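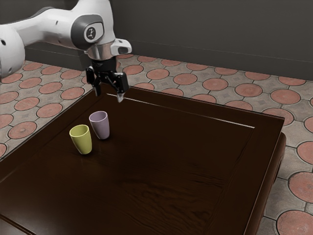

Robot arm and open gripper over the wooden table

Re: [dovley-motor] Tires for the April hillclimb, and who's driving what

Hi all,

Shagufta Warraich wrote on 2023-08-06:
> Does anybody still have the lap sheets from the Melis track day? I'm trying
> to decide whether to stay on the medium compound next season or go softer.
> The car felt great for a few laps and then the rear just went away on me.
> Also, is the Esinano hillclimb on for April or has it moved again?

I have mine, Shagufta, and I'll scan them once I find the second page (it was in the glovebox, then it was in the kitchen, you know how it goes). What I remember is that I had exactly the same thing with the rear on mediums, and I was running a lot more pressure than you! I dropped it a little after lunch and the car was so much nicer through the long right-hander, though I was still slow out of the hairpin because I keep turning in too early there.

I wouldn't go softer for a full season. I tried it two years ago at Ronorton and had a wonderful morning and a miserable afternoon, and then I had to buy another set. If you only want them for the hillclimb, that's a different story – it's one short run at a time and you never get enough heat into the mediums anyway.

Esinano is still April as far as I know. Entry is 73 for members, and they're capping it at 50 cars this time, so don't sit on the form like I did. Scrutineering is at the bottom paddock again, and bring your own extinguisher paperwork, they were really fussy about it last time.

I'm hoping to bring the little blue coupe, number 927 if I can keep it. The gearbox is back in but third still crunches when it's cold, and some 3000 miles is not a lot to get out of a rebuild, so I'm a bit grumpy about that. If anyone has a spare set of synchros, please shout before I start ringing around.

Does anyone want to share a trailer up from Dovley? I've got room for one more on the hitch side of things, but no winch.

Cheers,
Pete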